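Print this page | E-mail this page

Chapter 8
Ware and Work Surfaces

8.1 Scope of the chapter

The term "ware" covers all items that hold, carry or serve food and that return to the kitchen for cleaning. It includes bowls, plates, cups, trays and serving pans. It does not include knives and cooking pots, which were treated in Chapter 5, or single-use containers. A work surface is any flat area on which ware is set down between two steps of service. The two subjects are usually taught apart. They are joined in this chapter: most damage to ware takes place at the moment of contact with a surface, and most soil on a clean surface arrives on the foot of a piece of ware.

The examples are drawn mainly from mid-size kitchens. The school kitchen at Pokby, which is used in several of the worked problems, serves 267 meals at midday from a stock of around 2000 pieces. The Warnari canteen serves fewer people but runs two sittings, so that each bowl may be used, washed and used again before the afternoon. The difference in turnover matters more than the difference in size.

8.2 Parts of a bowl

A bowl has a rim, a wall, a well and a foot. The rim is the part most often chipped. The wall may be straight, curved or flared, and its slope decides how closely bowls will nest. The well is the inside bottom. The foot is the ring or flat area on which the bowl rests. A bowl with a narrow foot and a wide rim tips easily when loaded on one side. A bowl with a wide foot is steady but takes up more room in the rack.

When a bowl is stored upright, the well collects dust. When it is stored upside down on a solid surface, the rim closes against that surface and the air inside cannot move. Damp bowls should therefore be inverted on an open rack -- never on a closed shelf -- until dry.

Color has practical effects as well. Dark ware hides stains, and white ware hides scale. A mid-tone such as gray shows both moderately well. White surfaces show crumbs and grease under even light but cause glare under a single strong lamp. Cloth scatters light, and its folds hold soil that a quick wipe will miss.

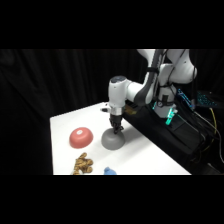
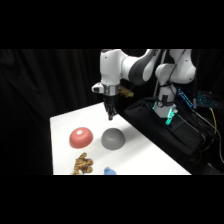
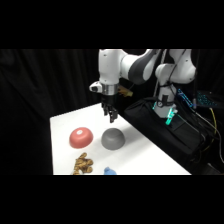
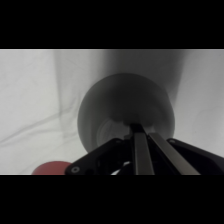
Figure 8.1. Gray bowl, inverted, on a white tabletop (first view); pale fabric with creases (last view).

8.3 Contact and wear

Wear on ware is of three kinds. Abrasion is the slow loss of finish from rubbing. It appears first on the foot and then, in nested stacks, as a ring inside the wall. Impact damage is sudden and is found mainly at the rim. Thermal damage comes from rapid heating or cooling and may not be visible until the piece fails in use.

Loukia Tzanetos kept a breakage log at Warnari from April to the end of the school year. Of 181 pieces withdrawn, more than half had rim damage, and most of these had been stacked on a hard counter while still wet. The Timisov rule, named for the warehouse where it was first posted, limits a stack to 8 bowls of one pattern. Kazlauskienė's later method sets the limit by height instead, and it is preferred where patterns are mixed.

Neither method corrects for a surface that is out of level. A tabletop should be checked along both edges and across one diagonal before it is used for stacking. Section 8.4 gives the procedure, and Table 8.2 lists the slopes allowed for each class of ware.

Related sections
5.6 Storing Pots and Lids
7.3 Light Levels in the Kitchen
8.4 Checking a Tabletop for Level
8.7 Cloths and Covers
9.1 Racks, Carts and Shelves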